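Everything in its tray: sorting small items on a plain table

Speaker notes, Stindadberg storage and packing meetup, May 30, 2018

Slot is 15 minutes plus questions. Slides are sparse, so most of the content is in these notes. Skip the part on labels if the previous talk runs over.

Opening

Thank the hosts. Say what the talk covers: a clear table, a shallow tray, and the order in which things go from one to the other. It does not cover shelving or shipping boxes. People who came for shelving should see the Oosthuizen session after lunch.

Start with the problem. Small items get put down wherever there is room. At the end of the job they all have to be picked up again, and that second pickup is wasted time. At Hotero we had a packing bench where every order was handled twice for this reason. We changed the bench before we changed anything else.

The table

Use a plain, light surface. White works well for most goods because a dark screw or a scrap of tape shows up right away. It works less well for white goods, and you will get that question. My answer is to light the table from one side so that each item throws a small shadow. You look for the shadow and the edge.

Cover the table if you can't repaint it. A sheet of board or heavy paper is fine. Replace it when it gets marked up. Our first cover lasted 40 shifts, and we should have changed it sooner.

Next slide.

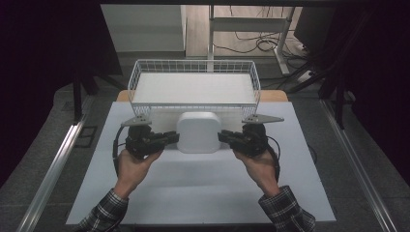 White block held from both sides, wire basket behind it.

Talk about where the tray goes. Ours sits behind the working spot, with the long side facing the person. The item is in front and the tray is just past it, so the move is short and straight. A tray off to one side means a twist every time. Over a full shift people feel that in the shoulder.

Shallow beats deep for this kind of work. In a deep bin the first items get buried and somebody has to dig. A long, low basket keeps everything in one layer. Wire sides are good because you can see in from the front without leaning over. A flat bottom matters more than people expect — on open wire, small pieces tip or catch a corner.

Say a few words on holding things. Blocky items with soft edges are easy to hold from opposite sides and hard to hold from the top. Hold both sides at the same height, lift, carry, set down. Don't drop the item in from above the rim.

The order of work

Clear the surface first. Bring out one kind of item at a time. Fill the tray from the far side toward you so that you never reach over what is already placed. When the tray is full, move the whole tray and put an empty one in the same spot.

In the Flotine trial we packed 632 pieces this way. We had 2 damaged, both from a stack that had been left on the table overnight. Mention that they were our own test pieces and not customer goods.

Labels (skip if short on time)

Put the label on the tray and leave the table bare. Tape on the table gets dirty and leaves glue behind. In October we tried drawing outlines on the cover sheet. People followed them for a week, then the mix of items changed and the outlines were in the way.

Cleaning the surface

Wipe from the back edge to the front with a dry cloth. Use a damp one at the end of the day and let the surface dry before putting paper goods on it. Check along the back edge, where dust collects. 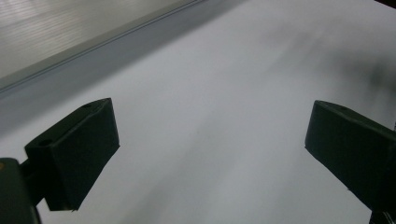

Do I need a separate tray for each kind of item?
Only if the items get packed separately later. If they leave together, one tray is enough.

Last slide has the tray dimensions and the order form. Leave it up during questions. Sample trays are at the side table, and please ask people to bring them back.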